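Ticket 1847
Site: Gittins, demonstration booth
Opened by: Ozan Yazıcı
Assigned to: Erhan Soylu
Priority: High (visitor day in February)
Status: Closed, one item carried over

Problem as reported
During rehearsal for the open day, the arm stops partway through the basket task with a tracking fault. The operator has to clear the fault and home the arm before it will move again. Happens in the booth only. The same task file ran clean on the Trovaritz bench.

Log

9:20. Yazıcı: Fault repeated on the second run. Controller log shows the depth estimate jumping between consecutive readings. Joint currents normal, no servo warnings. Restarted the Clorkon controller, no change.

9:45. Soylu: Please confirm the stereo calibration file. The bench and the booth use different ones, and the loader takes whichever was saved last.

10:05. Yazıcı: Confirmed, bench file was loaded. Switched to the booth file and restarted. Faults are less frequent but not gone. Plush toys in the wicker basket, black curtains closed, gripper open at the start position.
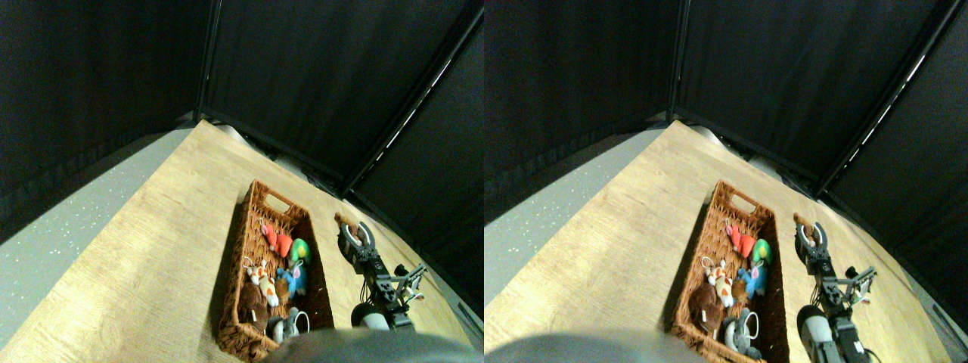
10:30. Soylu: Second suspect is the bright strip along the diagonal edge at the back. The matcher can lock on to a broken highlight like that and pair the wrong segments. Mask the upper part of both views in the settings and leave the curtains as they are.

10:50. Yazıcı: Mask applied. Ran 20 cycles, no tracking fault. One missed grasp on the gray toy, which the task file retried by itself.

11:15. Soylu: The missed grasp is a separate matter. Raise the approach height by 25 mm and check that the gripper clears the basket rim on the way out.

11:40. Yazıcı: Height changed. Clears the rim. Cycle time is up by roughly 2 seconds, acceptable for the demonstration.

Cause
Wrong calibration file loaded after the move from the bench, plus false matches on the reflective edge.

Fix
Booth calibration file set as default. Mask saved with the booth profile. Task file updated with the new approach height.

Carried over
Loader should refuse a calibration file that does not match the station name. Passed to Grallness as a change request.

Note for the presenter: if the arm faults with visitors present, press stop, clear, then home. Do not reload the task file.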